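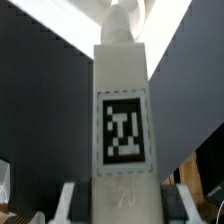 Wrist view, fingers open on either side of the marker block.

2021-07-12

Teleop demos on the Ferinetti arm, marker block again. Gönül Keskin drove, I logged. She wants 200 demos before we train anything. I think we learn more from 67 clean ones, and I said so.

My complaint is still the view. The tag reads fine, but the area behind the knob is close to blown out and the gripper base sits in shadow. If the policy keys on that bright patch, moving a lamp will kill it. The Prendau write-up claims exposure doesn't matter past 500 demos – no plots, so I don't buy it.

Hand guiding gave smoother approaches than the remote, but the operator's arm kept getting in the side camera. Dropped 2 runs for that.

To do: lock exposure, redo the first batch, ask Barkley for their raw logs.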